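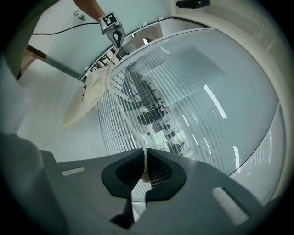 천 가방 모음 — Skurkamo 사무실 409호

사무실에서 쓰는 천 가방을 한 번 정리하면서 남긴 기록이다. 행사 때 받은 것, 물건을 사면서 딸려 온 것, 직원이 집에서 가져온 것이 섞여 있다. 오래 쓴 가방은 끈이 늘어났고 몇 개는 글자가 거의 지워졌다. 정리는 8월에 했고, 일요일 오후에 나온 사람들이 나누어 맡았다. 가방 이름은 인쇄된 내용이나 받은 곳을 따라 붙였다.

1. Vistness 가방
무지에 가까운 얇은 면 가방. 안감이 없고 밑면도 따로 없어서 책을 넣으면 모서리 모양이 그대로 드러난다. 도서 반납용으로 쓰고 있다.

2. Herrero 가방, 긴 끈
끈 길이 80cm. 어깨에 메면 가방이 허리 아래로 내려온다. 키가 작은 사람은 끈을 한 번 묶어서 쓴다.

3. Herrero 가방, 짧은 끈
위의 것과 같은 천이고 손에 드는 용도로만 쓴다. 세탁 후 가로로 조금 줄었다.

4. Grirnden 가방
두꺼운 캔버스. 접으면 부피가 커서 서랍에 들어가지 않는다. 걸어 두는 편이 낫다. 노트북과 충전기를 같이 넣어도 처지지 않는다.

5. 끈을 다시 단 가방
한쪽 끈이 빠져서 Halldóra Nørgaard가 손바느질로 다시 달았다. 실 색이 천보다 조금 진하다. 반대쪽 끈도 박음질이 약해져 있어 같은 방법으로 보강할 예정이다.

6. 커피 얼룩이 있는 가방
베이킹소다로 두 번 빨았으나 얼룩이 남았다. 청소용품을 넣는 데 쓴다. 외부에 들고 나가지 않는다.

7. 작은 가방
도시락 하나가 들어가는 크기. 케이블과 멀티탭을 담아 두었는데, 꺼낼 때마다 선이 엉켜서 지금은 선마다 끈으로 묶어 넣는다.

8. 이름표가 달린 가방
회의실 비품용. 마커, 지우개, 건전지가 들어 있다. 쓰고 나면 제자리에 걸어 둘 것. 건전지는 새것만 넣고 다 쓴 것은 수거함에 버린다.

9. 접어서 보관하기
끈을 안으로 넣고 세로로 반, 다시 세로로 반을 접은 뒤 아래에서부터 말아 올린다. 얇은 가방은 이렇게 하면 서랍 한 칸에 다 들어간다. 끈을 밖에 두고 말면 서로 걸려서 한꺼번에 딸려 나온다.

10. 걸어서 보관하기
두꺼운 가방은 양쪽 끈을 모두 잡아서 건다. 한쪽 끈만 걸면 가방이 비스듬히 처지고, 오래 두면 그쪽 끈만 늘어난다. 고리 하나에 가방은 2개까지.

11. 세탁
찬물, 뒤집어서, 세탁망 사용. 인쇄가 있는 면은 다림질하지 않는다. 건조기에 넣은 가방은 모두 줄었으므로 널어서 말린다. 말릴 때는 입구를 아래로 향하게 하고 밑단을 집게로 잡는다. 끈을 집게로 잡으면 자국이 남는다.

12. 버린 것과 보낸 것
밑이 터진 가방은 잘라서 걸레로 만들었다. 상태가 괜찮은데 쓰는 사람이 없는 가방은 아래층 나눔 상자에 넣었다. 주머니에서 나온 영수증과 볼펜은 입구 쪽 바구니에 있으니 본인 것이면 가져가면 된다.

가방이 필요하면 409호에서 가져다 쓰고, 다음 주 안에 돌려놓으면 된다. 이름표가 달린 가방은 빌려 가지 않는다. 목록에 없는 가방을 새로 두려면 받은 곳을 적은 종이를 안에 넣어 둔다.

정리 및 글: Halldóra Nørgaard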